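Community meals award goes to Orham lunch club

A lunch club that began in a borrowed church hall has been given this year's Stiletti Award for community service. The Orham Open Table was presented with the award on 7 October 2023 at a supper in the town's assembly rooms.

The award is made each year to a group that has given long service to people in the town and the villages nearby. It comes with a framed certificate and a grant, which the club will put towards a second cold store. 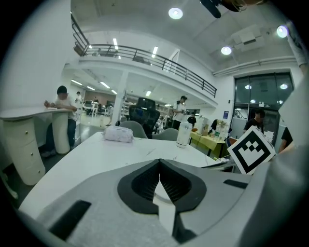 Orham Community Partnership | Awards and Grants Team

The Open Table has served a free midday meal for 17 years. It started with one sitting a week and now opens its doors on five days out of seven, with a smaller supper service through the winter. No one is asked for proof of income or address. Guests can give their name or not, as they prefer.

Kekeli Osei, who chairs the club, accepted the award on behalf of the kitchen and serving teams. In a short speech she thanked the church for the use of its hall in the early years and the growers who bring in surplus fruit and vegetables.

"We were offered the hall for one winter," she said. "When the spring came people were still turning up, so we carried on. The church never sent us a bill, and I would like that to be on record."

She also paid tribute to In-ho Maeng, who ran the kitchen from the opening day until he retired in the summer. Mr Maeng wrote most of the recipes the club still uses, including the barley soup and the baked apple pudding. He was at the supper with his family and was given a standing ovation.

The judges received 21 nominations, the highest number since the award was set up. Noboru Ikeda, who led the judging panel, said the Open Table had been put forward by several people writing separately, among them a district nurse and a former guest who now helps with deliveries.

"The letters were very plain and very convincing," Mr Ikeda said. "One man wrote that he had eaten there every week after his wife died, and that he had the money to eat elsewhere. He went for the company. We thought that said a good deal about how the place is run."

The panel visited all the groups on its shortlist, eating lunch with the guests at Orham and spending a morning in the kitchen. Its report praised the club's record on food waste and the care taken over special diets. It also noted that the building is cramped at busy times and that the side entrance is hard to manage with a wheelchair or pram.

Work on the side entrance is due to begin in November. A ramp and a wider door will be fitted, and the step inside the lobby will be taken out. Meals will be served as normal while the work goes on, with guests asked to use the main door in Kong Street. 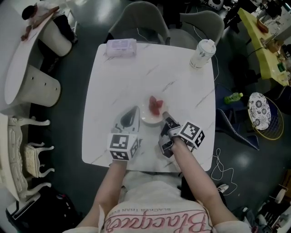
4 min read

A highly commended certificate went to the Zedura Road Repair Shed, where people can bring in broken household goods and learn how to mend them. Jae-hoon Chae, who founded the shed with two neighbours, said the group had begun with lamps and toasters and had since moved on to bicycles, sewing machines and garden tools. It is looking for larger premises with ground-floor storage.

The supper was attended by 169 people, including past winners and members of the town council. The food was cooked by catering students from Orham College, who served leek tart, roast chicken and a plum crumble. Music was provided by the college string quartet. A raffle held during the evening raised money for the town's winter fuel fund, and the total will be published once all the ticket stubs have been returned.

Seung-woo Ma, who succeeded Mr Maeng as head cook, said the grant would make a real difference to what the club could accept. At present it has to turn away some offers of milk, meat and prepared vegetables for want of chilled space.

"A farm shop will ring at four o'clock and say they have 7 crates of something that won't last until the weekend," he said. "I have to look in the cold store before I can answer them. Quite often I have to say no, and I don't like doing it."

The club hopes to have the new cold store running before the winter suppers start. It will stand in the old boiler room, which has been cleared and rewired. The existing unit will be kept for bread and dairy.

The Open Table is also looking for more drivers to collect food in the late afternoon. Drivers need a clean licence and should be free for at least one collection a week. Fuel costs are paid, and the club's own van can be used by those without a suitable vehicle. Training in food handling is given before the first run.

Anyone who would like to help can call in at the hall during the midday meal and ask for the duty organiser. Offers of surplus food should be made to the kitchen before noon where possible.

Nominations for next year's Stiletti Award will open in the spring. Forms will be available from the library, the assembly rooms and the partnership's office. Groups that were nominated this year may be put forward again, but previous winners must wait five years.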